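Vurlow: Gebrauchsspuren an Tischplatten
Lesezeit: 2 Minuten · 36 Mal geteilt

Vurlow ist eine Tabelle mit 2177 Einträgen zu gebrauchten Tischen. Erfasst sind Material, Alter laut Verkäufer, Zustand und Preis. Gepflegt wird sie von Ragnheiður Bach.

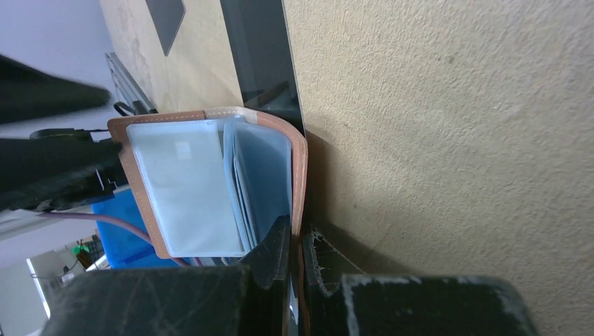 Darf ich die Daten gewerblich nutzen?
Die Lizenz ist CC BY 4.0, gewerbliche Nutzung mit Namensnennung ist erlaubt.

Die Datei liegt als CSV vor, UTF-8, Trennzeichen Semikolon. Fehlende Preise sind leer, nicht null.
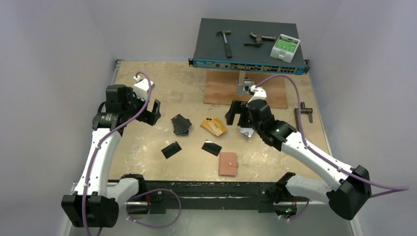 Die Spalte zustand reicht von 1 (neuwertig) bis 9 (nur noch Bastelware). Bewertet wird allein die Oberfläche, Beine und Gestell zählen nicht. Eine helle Platte mit Schrammen und weißen Sprenkeln wie hier bekommt eine 7. Ausziehplatten haben eine eigene Zeile.

Die Teilmenge Manitz enthält nur Büromöbel. Bei ihr fehlt das Alter oft, 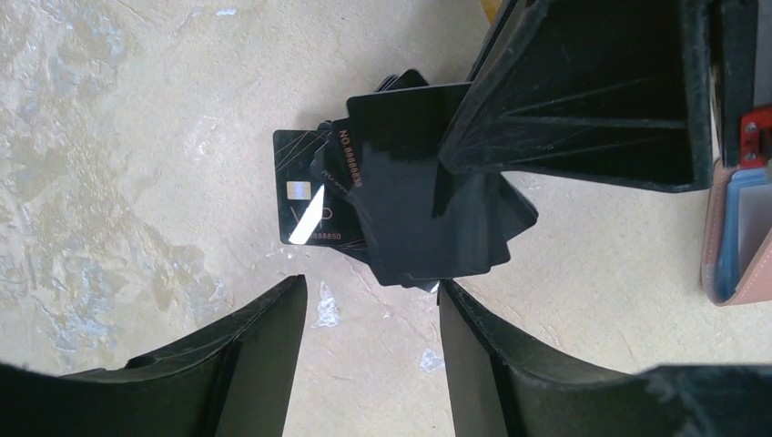 deshalb bitte nicht für Auswertungen nach Baujahr verwenden. Korrekturen als Pull Request gegen den Zweig murano.

Kommentare (2)

mendes: In Manitz sind zwei IDs doppelt.
R. Bach: Danke, ist im Januar-Stand behoben.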